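Pilon Robot Club: your questions, my answers
By Takumi Chiba | July
Print this page | E-mail this page 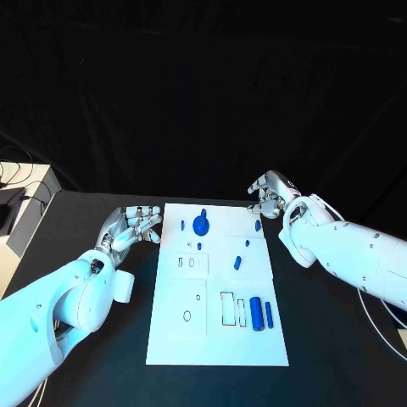 Both arms over the peg board, blue parts still to place.

What do you do at club, then?
Mostly we teach two robot arms to put blue pegs and cylinders where they belong on a white board. It sounds like a toddler's toy and I promise you it's maddening! The thin rod alone ate most of last term for me.

Do I need to know how to code?
Nope. I'd written 2 very bad programs before I joined (one of them drew a duck). We'll sit you next to someone patient.

Why do the hands have fingers?
Because we like a challenge, mainly. A simple pincer would be easier on the pegs, but the Truletti contest gives extra points for using a proper hand, and I think they're lovelier to watch.

What's the contest like?
Loud! Teams get 230 seconds on the board and up to 500 points. We go over to Zostgate for it on the coach, so bring a packed lunch.

How many places are there?
We take 20 people. If we're full, pop your name on the waiting list, as somebody always swaps to drama.

Can I take a part home to practise with?
Sorry, no, they're fiddly to reprint. Ask me for the file instead.

When do you meet?
Half past four in the Stoyanova Room, and we pack up at six.

Contact: Takumi, Pilon Robot Club | © Pilon Robot Club | Back to top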